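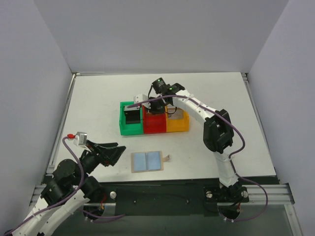 FOR IMMEDIATE RELEASE

Venov Gutter & Exterior Adds Fall Gutter Crews, Free Downspout Check for Homeowners

FLULUTWOOD, October 28, 2023 - Venov Gutter & Exterior is putting more crews on the road for the leaf season. Two new trucks. Longer hours. And a free downspout check with every cleaning booked before the first hard freeze.

The company cleans, repairs and replaces gutters on single-family homes and small apartment buildings in Flulutwood and the towns nearby. Calls have been coming in early this year, owner Hortensia Echeverri said.

"We were booked out in June, which never happens," Echeverri said. "So we hired. Simple as that. People shouldn't have to wait till December with water running down there siding."

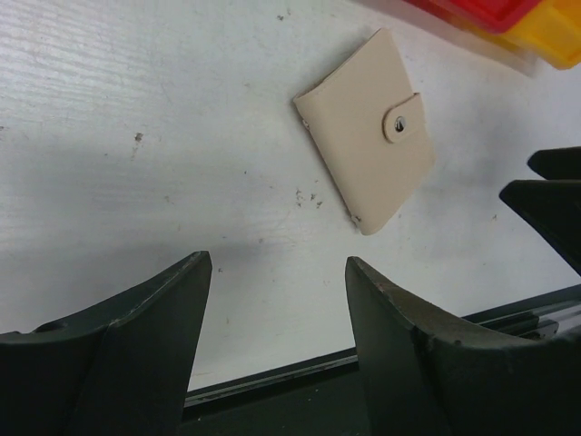

2 min read

What the downspout check covers: clogs at the elbow, loose straps, crushed extensions, and where the water ends up once it leaves the pipe. Crews will flush each downspout with a hose and leave a written note at the door. No charge, no obligation to book repairs.

Splash blocks set the wrong way round are the most common thing crews fix, according to field supervisor Duván Cuadros. Second is extensions pulled off for mowing and never put back.

"Takes a minute to put it back on," Cuadros said. "A wet basement takes a lot longer."

Venov now runs 6 crews, up from 5. Lead installer Percy Sánchez will head the new one, covering the Sakalauskas Hill side of town, where older homes still have half-round gutters and parts can take a while to come in. Brackets for those are now kept in stock at the shop.

Seamless aluminum replacement also available this fall in 12 colors. Installs are being scheduled now. Copper by special order only, please call first.

Homeowners who booked a spring cleaning get the fall visit at last year's price. Mention it on the phone, the online form doesnt have a box for it yet.

Not included in the offer: buildings over three stories, buried drain lines, ice dam removal. Cleanings depend on weather and crews will not go up in high wind or lightning. Rescheduled visits keep the free check.

About Venov Gutter & Exterior
Locally owned. Gutter cleaning, repair, guards and replacement. More than 900 homes served. Licensed and insured.

Media contact:
Lucie Gosselin
Venov Gutter & Exterior, Flulutwood office

###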